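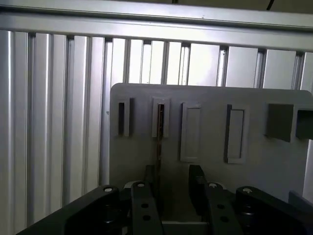

Fitting out a grey panel on an aluminium profile frame

If you have a frame built from slotted aluminium profile, sooner or later you will want a panel on it, with somewhere to put all the small bits that otherwise end up in a drawer. I did mine over a couple of quiet evenings in April, and I enjoyed it far more than I expected to!

Step 1. Clean the slots

Run a dry brush down every channel you mean to use, then wipe the ridges with a soft cloth. Swarf loves to hide in there, and a T-nut that meets it halfway along will simply stop and sulk.

Step 2. Lay out the fittings

Put the panel flat on a table and move your brackets about until you like them. I keep narrow slots together, with the frame-shaped fittings next to them and the solid blocks towards one end. Leave more room between them than you think you need – fingers are wider than fittings. Have a cup of tea and look again before you mark anything.

Step 3. Check it from underneath

Once the panel is up, crouch down and look along it from below. A box-shaped bracket that seemed perfectly straight from the front can look quite different from down there, and it's much easier to put right now.

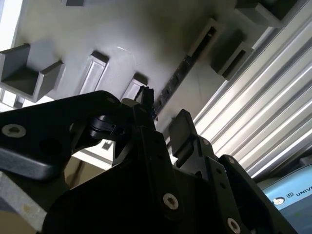 Step 4. Tighten everything

Go round all the bolts twice, first finger-tight and then with the hex key, working from opposite corners. I use the 4 mm key from my old Isetti set, but any decent one will do. Stop when the bolt feels firm, and give each fitting a gentle wiggle before you put your tools away.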